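Why Does a Mouse Need a Mat?

Turn your computer mouse over. (Ask first if a grown-up is in the middle of something. Grown-ups get touchy about this.) There is probably a small light under there, or a tiny window where a light hides.

Beside the light sits a very simple camera. It takes picture after picture of whatever is underneath, and a chip compares each one with the last. If the specks have slid left, the mouse must have gone right, so the pointer goes right too.

Now try it on a shiny glass table. Glass has hardly any specks, so the chip gets lost and the pointer wobbles off like a goose on ice. A mat fixes that. So does a magazine — just not one with a fold in the middle.

Older mice had a rubber ball instead. It mostly collected crumbs.

Words by Marisol Fitzsimmons 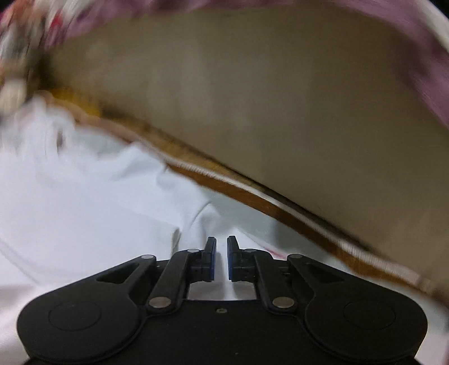

Two black fingers with dark blue pads, and a rumpled white cloth.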